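Projektbericht: Salat im Regal – Substrate für den Indoor-Anbau
Noeline Quinlan und Keith Ruddock, September 2021

1. Ausgangslage
Thema war, ob sich Kopfsalat ohne Erde in einem kleinen Betrieb rechnet. Partner: Gärtnerei Maihi in Etley. Die bauen bisher nur im Folientunnel an, Winter also fast nichts. Verglichen haben wir Steinwolle und Kokosfaser, jeweils mit derselben Nährlösung (Neron, Standardmischung). Die Literaturrecherche steht im Anhang, ist aber noch nicht ganz vollständig.

2. Aufbau
Regal mit 6 Ebenen, LED-Licht, Umlaufpumpe mit Zeitschaltuhr. Pro Substrat 50 Pflanzen. pH täglich gemessen, Leitwert auch, ausser am Wochenende. Umzug der Anlage von Skokness nach Etley im August, hat uns fast eine Woche gekostet. Danach mussten die Schläuche neu verlegt werden, einer war zu kurz.

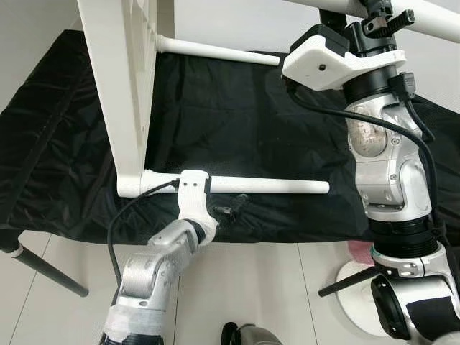
Abb. 1: Weißer Kunststoffstuhl, umgekippt auf schwarzem Tuch

3. Ergebnisse
Kokosfaser vorne, aber knapp. Keimung bei beiden gut. In der zweiten Woche dann gelbe Blattränder bei der Steinwolle, vermutlich pH zu hoch. Nachgeregelt, danach wieder normal. Stromverbrauch über die gesamte Laufzeit: 968 kWh, deutlich mehr als geplant. Das meiste geht aufs Licht, die Pumpe fällt kaum ins Gewicht. Wasserverbrauch dagegen niedrig, Nachfüllen nur alle paar Tage nötig.

Kosten fürs Material insgesamt rund 2.746 Euro, inkl. Ersatzpumpe. Arbeitszeit nicht eingerechnet. Das verzerrt natürlich, bei der Ernte geht pro Ebene viel Zeit drauf.

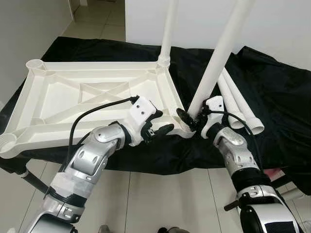

Abb. 2: Tischgestell mit der Unterseite nach oben, ein Bein eingeschraubt

4. Probleme
- Algen in der Rinne, Abdeckung kam zu spät
- Temperatur oben im Regal höher als unten, Ebenen also nur bedingt vergleichbar
- Messgerät einmal falsch kalibriert, die Werte von zwei Tagen haben wir gestrichen
- Frischgewicht teils mit, teils ohne Wurzelballen gewogen (umgerechent, siehe Anhang)

5. Fazit
Für Maihi lohnt es sich bei den jetzigen Strompreisen eher nicht, höchstens für Kräuter oder Jungpflanzen. Mit Tageslicht im Gewächshaus sähe die Rechnung anders aus, konnten wir aber nicht mehr testen. Nächster Durchgang bitte mit Lüfter und nur einer Sorte. Rohdaten liegen bei Keith, Tabellen werden nachgreicht.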